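Comparing two hands in sim before buying, how many trials is enough?
Posted in Grippers and End Effectors

Knut Sperling
I'm trying to pick between two hands for a bimanual setup and I'm going in circles, so I figured I'd ask people who have done this already. The candidates are the Rilley hand and the Jetik. My budget covers one pair, no returns once the box is opened, so all the comparing has to happen in simulation first.

The task is kitchen stuff. Pick up produce from a cutting board on the counter and put it in a woven basket next to it. I started with a pear and a sweet potato because they're such different shapes (one fat at the bottom, one long and skinny) and I wanted something that would show up a weak thumb.
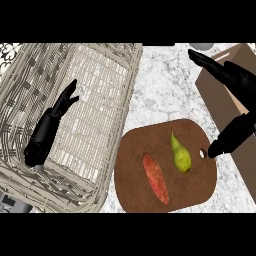
So far I've run 200 trials per hand, same start poses, same controller gains, and the Rilley comes out ahead on the pear but loses on the sweet potato. It tends to pinch too near one tip and then the thing swings. The Jetik closes slower and seems to care less where it lands. What bugs me is that when I changed the friction value a little, the order flipped! So now I don't trust any of it.

Two things I'd love help with. Is there a sane way to set friction for fruit skin, or does everybody just guess? And does the basket matter? I used the full woven mesh for looks, and the sim crawls whenever a fingertip gets near the rim.

Florêncio Fonseca
Been through this exact mess with a different pair of hands. Don't pick one friction value, sweep it. Randomize it per trial over a range you find believable, do the same with the mass, and then look at which hand falls off a cliff first. If the ranking flips with a small change, your trials are telling you the hands are close on that task, and you can go choose on something boring like cable routing or spare parts.

On the basket, yes, it matters a lot. Keep the woven mesh for rendering and give it a separate collision shape made of plain boxes, four walls and a floor. All those little strands make a huge pile of contacts and the solver chokes on them. Mine went from 30 minutes a batch down to 2 after I swapped it. Just make the walls as thick as the real rim or your fingers will sink into it and you'll get success numbers that are too nice.

Also check your controller gains. Same gains on two different hands isn't really a fair test - tune each one separately, give both the same amount of your time, then freeze them. I'd bet some of that pinching near the tip is the wrist arriving late.

meireles_fan
just get the Jetik, slower is fine for food

Cletik
I'd add something squishy or flat to the set before you spend money. A pear and a sweet potato both roll, so you're mostly testing how well each hand traps a rolling thing. Try a folded towel or a slice of bread if your sim can handle it. And log where the thumb first touches, per trial. I skipped that the first time and had to rerun everything on a Friday night.

Knut Sperling
Thanks, all. Swapped the basket collision to boxes this morning and it's already much faster. Friction sweep is running now, and I'll retune both hands before I touch the bread idea.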